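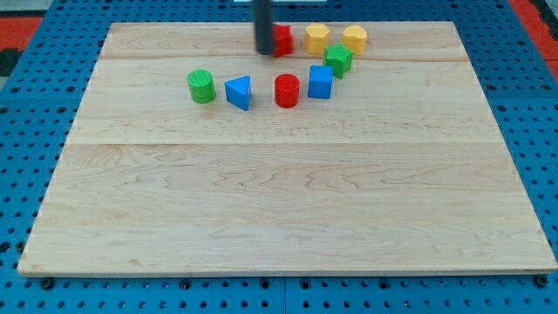 Sulastri Sumampouw wrote this morning that the blocks should be kept in pairs by color, and that any set returned with an odd piece should be set aside until its partner is found.

Home | Diary | Collections | Loans | Visit
Search the diary Enter keyword Go

Setberg Play Library - Workroom Diary
March 31, 2020

The recommendation was accepted. The small plastic blocks were laid out on the wooden board for checking, with red, yellow, green and blue all represented. The matte finish shows fine layer lines on the sides; these are to be left as they are and not sanded.

The board remains on the blue pegboard table. Its grain and the faint seams between the planks were noted on the record card, no. 219. Severin Prantl asked whether it should be oiled. The matter is deferred to April.

Loan requests for the block sets are closed for the present. Burgi Fuchs will write to the borrowers concerned - four in all - and enter their replies in the register. Storage trays have been ordered from Pichler, reference 747. Delivery has not been confirmed.

Workroom locked at the usual hour.

© Setberg Play Library | Contact | Back to top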